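About Clillow

Hi, I'm Lyle Obi, and Clillow is my packing and mailing workshop. We take small things that people have made, fixed or sold, and we box them, tape them, label them and get them on their way. That's the whole business. If you came here from the Flirkunetti craft listings, hello, you're in the right place, and yes, we still do the earring boxes.

I started out packing on a kitchen counter in August, with the window open and a fan blowing my tissue paper onto the floor every time it swung my way. My cousin was making resin pendants and hated the mailing part so much that she had a drawer full of sold ones she hadn't sent. I said I'd do them. I did them in one evening with a roll of tape and a stack of boxes from the grocery store, and I had a great time, which surprised her more than it did me. She told two friends, one of whom made keychains, and the other one had a whole closet of old camera parts he was selling off piece by piece. Within a month my counter was no good for cooking.

These days we work out of a unit on the ground floor of the old Awwad building, on the side with the loading door. It's 821 square feet, and I know that number by heart because I had to buy floor paint for it (I bought too much, if anybody wants some). There's a tall shelf wall for flat cartons, a sink, a coat rack that mostly holds rolls of bubble wrap, and the tables. I could talk about the tables all day, so I'll try to keep it short.

The tables

I like a plain white table. I've tried packing on brown ones and on a gray one with a speckle in it, and you lose things. A tiny screw, the back of an earring, a clear bumper foot, they all vanish on a busy surface. On white you see everything, including every crumb and smudge, and that keeps us wiping. We wipe down between orders and again at closing, and I still find marks in the morning that won't come up. A table that gets used will look like it gets used. I've stopped fretting about it.

The other rule with tables is that only the order you're packing is allowed on it. One customer's things at a time. Your coffee goes on the windowsill. The tape gun hangs on its hook, the phone stays in your pocket, and the next order waits in its tray on the shelf behind you. I was a bit of a tyrant about this the first year and people teased me for it, but we went from mixing up an order every couple of weeks to hardly ever, so I kept right on being a tyrant.

What we pack

Little stuff, mostly! Our cutoff is 30 pounds per box, and almost nothing we handle comes anywhere near it. Jewelry, buttons, pens, watch parts, guitar pedals, spare remotes, model train bits, small electronics with or without their chargers, sets of dice, a surprising number of doorknobs. We have one regular who sells nothing but drawer pulls. Another one sells replacement lids for a kind of jar I had never heard of, and she ships them all over the country.

We'll say no to a few things. No food, no liquids over a couple of ounces, no live plants, nothing with a loose battery rolling around in it. If you aren't sure, send me a note before you drop it off. I'd much prefer a silly question to a leaky box, and I've had both.

How an order goes through

You drop your things off or mail them to us in one lot. We check them against your list, and each item goes in a tray with its slip. If your list says six and I find five, you hear from me that same day, before anything gets packed.

Then we pick the box. I'm fussy about this part. A box that's too big lets the thing slide, and a box that's too small gets that puffed-up look where the seams are working way too hard. We keep 110 sizes of carton and mailer on the shelf wall. It sounds crazy, I know, and my sister has told me so more than once, but I use all of them except maybe four. For really small pieces there's an inner box and then an outer one, with paper between.

Taping comes next. We do one strip down the middle seam and one across each end, pressed flat with the side of your thumb. Corners get folded under, not bunched. If a small box has a glossy finish, we wrap the tape the whole way around so the end of it lands on the bottom where no one has to look at it. I teach this to everybody who starts here on their first morning, and then they spend that afternoon doing it on empties until it comes out right without thinking. It takes some people an hour. It took me a whole lot longer, and I own the place.

Labels go on last, on the largest flat side, and never over a seam. After that the box gets a gentle shake next to the ear. If I can hear it, it goes back to the table.

The people

There are five of us at the moment, and six when it gets busy before the holidays. Nobody has a fancy title. We swap jobs halfway through the shift, so whoever was building boxes moves over to taping and whoever was taping moves over to labels. I do it for the hands as much as anything, your thumbs really will complain if you tape all day long. It also means everybody knows every job, and when one of us is out sick we don't fall to pieces.

The radio is a shared responsibility. Whoever does the first sweep of the floor gets to choose the station until lunch, and you would be amazed how early people have started showing up to sweep. Lunch is at noon, away from the tables, no exceptions, not even for dry crackers.

We take on people who have never packed a thing in their lives. What I look for is somebody who puts the scissors back. If that's you, and you live close enough to get here by 8 a.m., drop me a line through the contact page and tell me a little about yourself. No need for a résumé.

A bit about materials

Our plain cartons come from Verneo, who have been supplying us since the second year and who put up with my phone calls about flap lengths. We moved to paper filling a while back for nearly everything. I kept a small stock of bubble wrap for glass and for lenses, where I still trust it more, and I'll go on using it there until I find something better. We reuse any clean carton you send things in. If you'd like your customers to get new boxes only, check that option on your order sheet and we'll do it that way.

Tape is where I spend more than I have to. Cheap tape splits down its length when you pull it, and then you're standing there picking at the roll with a fingernail while the clock runs. I bought one case of the bargain kind in our first winter and gave most of it away by spring.

Prices, since everybody asks

We charge by the piece, with postage on top at cost. The price sheet is on its own page and I update it when the carton prices change, so please look there and don't trust an old email from me. There's no minimum. If you've got three things to send, bring me three things. Our biggest single job so far was 2,000 key fobs for a reunion, every one in its own little box, and I dreamed about key fobs for a week afterward. I'd do it again, though!

Returns can come back to us too. We'll open them, tell you what shape they're in, and either put them back in your tray or mail them home to you.

Coming by

The loading door is open from 9 until 4, and you can walk right in. Ring the bell if you don't see anyone, we may be in back flattening cartons. Parking is free on the side street, but stay out of the two spots by the ramp or the bakery truck will box you in and you'll be here until it has finished unloading. You're welcome to stand and watch your order get packed. Lots of people do, the first time, especially if they made the thing themselves and are a little nervous about letting it go. I get it. Pull up the stool by the window, and ask us anything you want while we work. 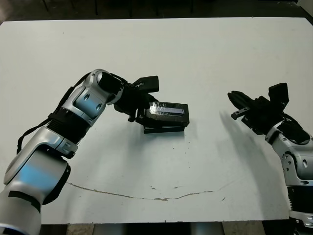
And if you're dropping off more than a couple of trays' worth, call ahead the afternoon before so I can clear you some shelf space. Bring your list, printed if you can manage it, with your name on every page.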